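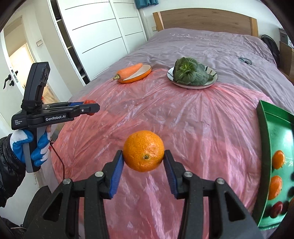

Growers on the Sorkance plateau had been asking for earlier frost warnings for two seasons, according to one written response to the network trial, which added that a forecast for the valley floor was of little use to anyone working the upper terraces.

Pevora, the regional weather service contractor, said on 13th January that it will extend its road and ground frost network to the Sorkance plateau and the Aguirre valley. The extension adds 50 automatic stations to the existing network. Installation is scheduled to finish in July, ahead of the next cold season.

Each station records air temperature at standard height, ground surface temperature, relative humidity, and wind speed and direction. Stations next to roads also carry a pavement sensor set flush with the driving surface. Readings are sent every 2 minutes when the surface temperature is near freezing and at longer intervals the rest of the time. Data from all sites pass through automatic range and consistency checks before they enter the forecast system.

The highest station will stand at 1,174 meters, on the Flisach pass road. No permanent instruments are installed on that section at present, and icing forecasts for it are estimated from stations lower down. These estimates perform poorly during temperature inversions, when the valley floor is colder than the slopes, and during freezing drizzle, when a small change in temperature with height decides whether the road ices.

Frost warnings will be issued for separate elevation bands. A warning will state the band affected, the expected start and end times, the lowest forecast surface temperature, and whether the main risk is frost deposit, refreezing of meltwater, or freezing precipitation. The current single warning for the whole Aguirre district will be withdrawn once the new bands are in operation.

Short-range forecasts will be updated every 90 minutes overnight. The present schedule provides one evening forecast and one early morning revision. Wind advisories and snowfall forecasts are not affected by the change and will keep their existing thresholds.

The trial network on the lower plateau collected over 90 nights of data. Pevora used these records to select sensor heights and to set the alert thresholds for the extension. Sites subject to cold air pooling were kept in the network but are flagged in the data, so that their readings are not applied to nearby open ground.

Station readings will be available on the public map without registration. Historical data can be requested in text format through the data desk.

Recent releases
Flisach pass: winter road forecast schedule
Changes to snowfall reporting at Aguirre stations
Sorkance plateau frost trial: summary of methods
Planned maintenance of the Pevora public map

Last updated: 13th January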